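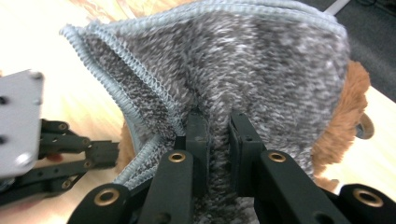

Pukcombe Launches Gift Packing Service for Stuffed Animals and Soft Goods

SEDHOLM, 07/12/2018 - I'm Benedicta Baidoo, I run Pukcombe, and I've been waiting since March to write this one! Starting now, our little shop in Sedholm will pack your gifts for you, from teddy bears to towels, and send them out the door in a clear bag with handles so everybody can see what they're getting.

If you've shopped with us before, you know we're soft goods people. Towels, cloths, blankets, stuffed animals (so many stuffed animals). What we never had was a good way to wrap them. A bear does not fit in a box without looking sorry for itself, and a towel folded into tissue paper looks like, well, a towel in tissue paper. Customers kept asking, and I kept saying we'd get to it.

So we got to it. The service is called Flulurard, a word my niece made up when she was small, and it works like this. You pick a bear or another stuffed friend. You pick a towel or cloth to go with it. We fold, tuck and fluff until the whole thing sits nicely, and it goes into a see-through bag you can carry straight to the party.

My favorite pairing so far is the brown bear with the cream snout and our gray microfiber towel, the speckled one with the light blue-gray stitched edge. I know gray sounds dull for a gift! But it's charcoal and off-white all mixed together, and next to that shaggy brown fur it looks so cozy. New parents have been going for it, and so have a couple of dog owners, for reasons of their own. 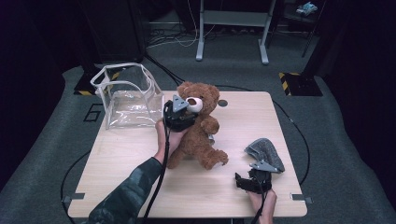

Aksel Blöndal is in charge of the packing table, and he has opinions. "Bear first, always," he told me when I tried to start with the towel. "Get him sitting up, then bring the cloth in next to him. If you stuff the bag first you'll be pulling it all out again." I have since packed plenty of these his way and I'm a convert - mostly.

We're starting with 215 gift sets, and the first 50 orders get the bag and packing free. After that it's 4 dollars on top of whatever you choose. You can also bring in a bear you already own and we'll pack it up with something new from the shelf, same price.

Agbenyega, the toy store across the street, will be taking orders for us too, so if our door is locked at lunch just pop over there. Between the two shops we have some 2000 soft things to choose from, so give yourself a little time to browse.

Orders are open at the counter today. For questions, interviews or a look at the packing table, ask for Benedicta at Pukcombe in Sedholm.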